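How many hand-held demonstrations before a policy stops improving?

Asked by Misaki Amano, September 2019

Hello all, and thank you in advance for your patience, as I do tend to go on a bit. I'm trying to teach a policy a very plain two-handed job: one gripper steadies a cup on a board, the other puts a pen into it or takes it out again. We record everything with hand-held grippers, so the person doing the demonstration simply wears the sleeves of their own jacket and gets on with it, and the arms only come in at test time.

I have 400 demonstrations so far, all on the same board, and the policy does nicely when the cup starts near the middle. Move it towards a corner and it falls to bits. The steadying hand usually arrives, but the other one closes too early, well short of the pen. I had hoped that simply adding more would cure it, so I went from 400 to 707 over a rather tiring fortnight, and the success rate hardly moved. Is this a known thing? Should I carry on collecting, or is something wrong with the way I'm collecting? 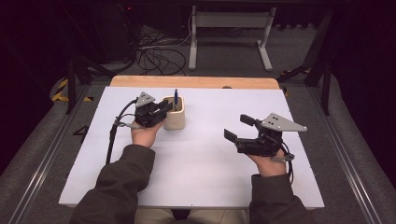 Itsuki Fujimoto: We had very nearly the same trouble with our Kastora set in May, and I'd stop collecting for a little while if I were you, at least until you've plotted where the cup starts in each recording. When we did ours it was a bit embarrassing. People put the cup down where it's comfortable to reach, so we had a great big lump in the middle and a thin scatter everywhere else, and the second half of the data had exactly the same lump as the first.

What helped us was a printed sheet of start positions, shuffled, which the demonstrator had to follow whether they liked it or not (they didn't, much). With only 43 new recordings done that way the corners came up noticeably. I'd also look at the waiting hand. If yours always begins open and in the same spot, the policy can learn to close it on timing alone, and never mind where the pen is. Ask people to dawdle now and then, or start that hand somewhere silly. Do keep a few positions back for testing, all the same.

Reply from Arai

Check your clocks. We had the left and right streams out by 2 frames and it looked just like closing early.

Reply from Stunetti

I'd just use a bigger network, it worked for me. Can't remember what size, sorry.

Comment by Misaki Amano

Thank you, all of you! I plotted the starts this morning and there is indeed a lump, a really shameful one. Clocks are next on the list, and then I'll print a sheet.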